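Plastic plates for everyday meals, worth it or not?

bushra_b
3 May 2024
We're down to five stoneware plates after the move and I'm tempted to go plastic for the kitchen table. The Gorkach set comes as 24 pieces in mixed colors. Has anyone lived with these for over a year? The listing says "feels like ceramic" and I don't believe it.

gyulav
You're right not to believe it. They feel like plastic. Mine are fine for toast and useless for steak, the knife leaves lines you can't scrub out.

Tania P.
Disagree with gyulav. We've used ours daily since October and I can find two scratches, both from my brother sawing at a pork chop. Get a better knife.

gyulav
Seven months isn't a test. Come back when the tomato sauce has been at the white ones.

InesSeq
What I'd want to know is the rim. My old Skasunley plates were dead flat at the edge and anything with gravy ended up on the table. A raised rim matters more to me than whether it passes for ceramic.

bushra_b
Rim is a fair point. The listing only shows them stacked, so you can't tell. Tania, do yours have one?

Tania P.
Yes, raised all the way round with a flat middle. I wouldn't serve soup in it. The blue is bright, by the way, much more sky blue than navy if that bothers you.

babar_k
It would bother me. Mixed colors always look cheerful in the shop and then you're setting a table that looks like a daycare. Buy plain white, and buy them one at a time so you can send the first one back.

InesSeq
Plain white stains though - see above. I have a blue one and a pale one out on the table now and I still can't decide which I'd want a whole stack of. The lemon does look better on the pale one, I'll give babar that. 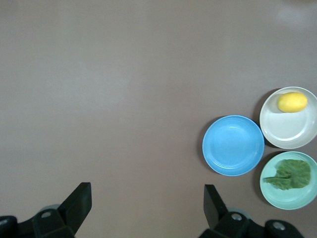
Related threads
Dishwasher racks that hold wide plates
Is the Gullum table finish really heatproof?
Getting turmeric out of white plastic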